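2nd July
Broda canvas, double portrait, oil on cotton duck. Surface clean and first fills.

Finished the dry pass on the left half before lunch. Soft brush and low suction, working top to bottom. The dirt is mostly loose except along the lower tacking edge, where it has bonded with whatever was used to size the back. Left that for now.

Spot tests for the wet clean on the sitter's coat, the plaster wall and the yellow curtain. Deionised water alone shifts very little. Buffered citrate at low strength lifts grey from the wall with no colour on the swab. The curtain is less happy: faint yellow on the second roll, so the curtain stays dry until Hendrik has looked at it. The coat is underbound black and polishes up if the swab is rolled more than twice. Anything done there has to be a single roll, cleared once, then left alone. Polished patches would show in raking light for good.

Tacking margin measured again on the right side. Narrowest point is 16 mm, enough to restretch without a strip lining. The old stretcher has a twist in the bottom bar and I would prefer to replace it. Thabiso Van Wyk to ask Gruvamville whether they want the original bar kept with the picture, as it carries the inscription. If so, wrap it and label it 221/A to go with the file.

Consolidation. Flaking confined to the coat and a short run below the curtain hem. Sturgeon glue, warm, fed in with a fine brush through tissue, then light weights over silicone release. Checked after two hours: down and holding at the hem, one flake in the coat still proud at its upper corner. Repeat tomorrow before doing anything else in that area.

Fills. Chalk and gelatine, put in slightly high and levelled with a damp cork. Modise batch was gritty, so I sieved it and that helped a bit, but there are still drag marks in two of the wall fills. New batch from Flallico should be used for the coat. Do not mix the two.

Frame quote came back at 3,751 with glazing, which is over what was allowed. Hendrik Radebe wants a second price without the glazing. My view is that the coat surface needs glass more than it needs a good moulding. To be settled before September, when the picture is due on the wall. 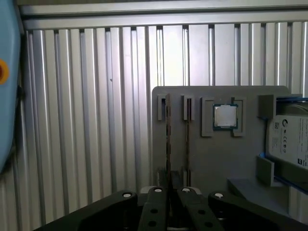 Retouching in the coat is going to be the slow part. The paint is matt and very dark, and a white fill sitting in it pulls the eye from across the room, much as the four round white caps do on the dark, matte fingers of the gripper. So tone the coat fills before the surround is finished — bone black in watercolour, kept a shade warmer than the original, no gum added — and judge the rest of the figure only after that. Final matching in dry pigment with the least resin that will hold it. Test on the offcut first, and look at it from the side as well as the front. Humidity in the studio drifted up after four, so fans on low overnight and weights left in place.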